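Household Textile Reuse in Brarkurwood
Student project report, June 2022
Prepared by Fermín Mansilla and Valentina Insaurralde

1. Purpose
The project examined how households in Brarkurwood deal with worn cloths, towels and bed linen, and whether a drop-off point at the Gatchalian community centre would be used.

2. Method
A written survey was delivered to 12 households in December. Nine were returned. Follow-up interviews were held with three respondents, each lasting under an hour. Questions covered storage, washing habits, repair and disposal.

3. Findings
Most respondents kept old towels for cleaning. Bed linen was more often thrown out, mainly for want of cupboard space. Four households had mended an item in the past year, and all four had done so by hand. Knowledge of local recycling services was low, and two of the people interviewed believed that stained cotton could not be accepted anywhere.

Small kitchen cloths were seldom mentioned until respondents were asked about them directly. They were usually put in the garbage once their colour had faded.
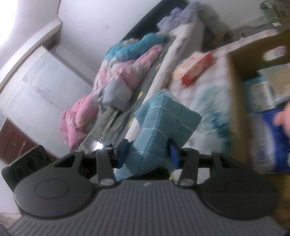
Figure 1. Folded teal-blue cloth with a coarse weave and pale grid lines.

4. Recommendations
A labelled bin should be trialled at the centre for one school term. A notice listing accepted items should be placed beside it and printed in the neighbourhood newsletter. The survey should be repeated after the trial with the same households.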